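When the wiping arm kept stopping: a gallery from the test kitchen

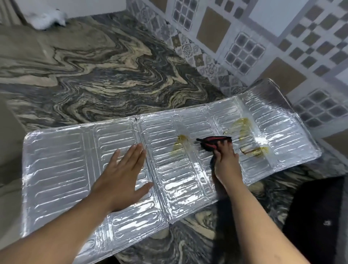

2 min read

Every kitchen robot team has a job that looks dead easy until the arm tries it. Ours is the foil splash guard, and we love it for that! The Piken arm had been cleaning benchtops and tiles beautifully all through June. Then we gave it a folded-out sheet of embossed foil, and it tripped its safety stop 46 times in a single afternoon. We learned more from that one fault than from a month of tidy runs, so we wanted to put it up on the gallery page.

At the top of the page is the job as a person does it: left hand spread flat to hold the guard steady, right hand pressing a black cloth down beside an oil stain. Look how the ridges break up the light, too – those bright white patches of glare are all over the silver.

Glare was the first half of the fault. Ruoxi Han went through the logs and found the depth reading jumping wherever the foil was brightest. The arm would decide the surface was higher than it was, then lower, then higher again, and the controller (quite rightly) gave up and locked the joints. The stop did its job every time and no one was hurt, but a locked arm leaning on thin foil is hard on the foil. We wrecked three guards.

The second half was the hold. Our setup had one arm and no second hand, so the sheet crept along the bench as the cloth dragged on it. Deividas Luik spotted that one while eating his lunch, which we are still teasing him about.

What we've changed so far:

Force on the cloth is now capped at 20 newtons, with a gentler ramp as it touches down.

If two depth readings in a row disagree, the arm lifts clear and looks again before it goes anywhere near a full stop.

A soft clamp holds the near side of the sheet. Sigita Sakalauskas made the first one out of an old oven mitt, and it's brilliant.

The people in the room have a new rule as well: hands stay off the foil until the arm is parked and the light on the base has gone amber. Ülle Ramanauskas has painted a line on the floor to go with it.

The clamp goes onto the second arm next, and we can't wait to try it on a really greasy guard.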